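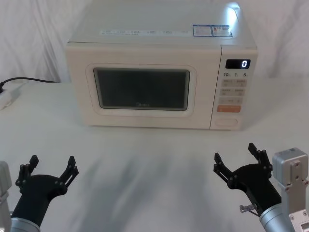 Kitchen Equipment for New Tenants: Progress Report to the Hidayat Fund

Submitted by the Siltamier Housing Association
21/10/2022

1. Purpose of this report

This report covers the first half of the grant period for the household start-up program at Sesavside and Stotholm. It describes the work completed, the condition of the budget, the difficulties met, and the changes we ask the Fund to approve. The final report will follow after the close of the program year.

The program serves people moving into an unfurnished apartment from a shelter, a hospital or temporary lodging. Many arrive with clothing and papers only. The grant pays for a basic set of kitchen equipment, its delivery, and a home visit in the weeks after the move. Rent, deposits and furniture are paid from other sources and are not reported here.

2. Households served

The agreement set a target of 70 households for the full year. At the end of the reporting period, 51 households had received a complete set and signed the delivery form. Most of these are single adults. Families with children make up a smaller share than we expected when the application was written, mainly as a result of the delay in opening the larger apartments at Stotholm.

Referrals from Sesavside have been steady. Referrals from Stotholm came in late and then all together, which put pressure on storage and on the delivery schedule. Waiting times rose during that stretch and have since come back to the level promised in the agreement.

3. Contents of the set

Each set includes a countertop microwave oven, an electric kettle, two saucepans, a frying pan, a cutting board, knives, and dishes and cutlery for the number of people in the household. A can opener was added after the first deliveries, at the request of tenants who receive food parcels.

The microwave remains the item tenants ask for first. Several of the older apartments at Sesavside have a stove with only one working burner, and repairs depend on the building owner. In those apartments the microwave is the main means of preparing a hot meal. We have raised the matter of the stoves with the owner in writing and have been told that replacements are planned for January.

We have kept to a single model size so that it will fit on the short counters in the studio apartments. Large families would be better served by a bigger unit, and this is taken up in section 7.

4. Delivery and home visits

Deliveries are made by the Association's own van. Staff carry the set into the kitchen, unpack it, remove the cartons and check that each electrical item starts. They also check that the outlet is grounded and that the tenant knows where the breaker panel is. Deliveries to upper floors at Stotholm take longer than planned while the elevator is out of service, and we have assigned two staff members to each of those trips.

The home visit takes place after the tenant has settled in. Its purpose is to learn whether the equipment is in use, whether anything is missing or broken, and whether the tenant wishes to be put in touch with other services. Attendance has been good. Where a tenant was not at home, a card was left and a second date offered. Tenants who declined the visit were not asked for a reason.

The most common request during visits was for plain written instructions in languages other than English. The manuals supplied with the appliances are long and set in small type. We have prepared a one-page sheet on safe use, covering metal, sealed containers, cleaning and the heating of baby food. It is now placed in every set.

5. Budget

Spending is within the approved amount. The equipment line is slightly below plan, owing to a bulk price agreed with our supplier at the start of the year. The transport line is above plan. Fuel costs and the extra staff time at Stotholm account for the difference. Staff costs are as forecast.

2 microwave ovens arrived with damaged doors and were replaced by the supplier at no charge. One kettle was replaced from our own stock. A full statement of accounts is attached to the signed copy of this report.

6. Difficulties

Storage is the main concern. The room at Sesavside holds enough sets for ordinary demand but not for a group of move-ins in the same week. During the busiest stretch, cartons were kept in the corridor of the main office - an arrangement that the fire inspection rightly asked us to end. We now rent a small unit near the Stotholm buildings, paid from general funds.

Record keeping was uneven in the early months. Some delivery forms were signed without a list of the items received. The form has been redesigned, and the missing lists were completed during home visits wherever the tenant agreed.

7. Requests to the Fund

We ask the Fund to approve the following changes for the remainder of the grant period:

Transfer of the unspent portion of the equipment line to transport.

Permission to purchase a larger microwave oven for households of five or more, within the existing total.

Inclusion of the printing and translation of the safety sheet as an eligible cost.

8. Work planned for the next period

The remaining sets will be delivered as the larger apartments at Stotholm open. Staff will complete outstanding home visits, begin the tenant survey described in the application, and review the contents of the set in light of the answers. The supplier contract comes up for renewal in the same period, and we will seek new quotes before signing.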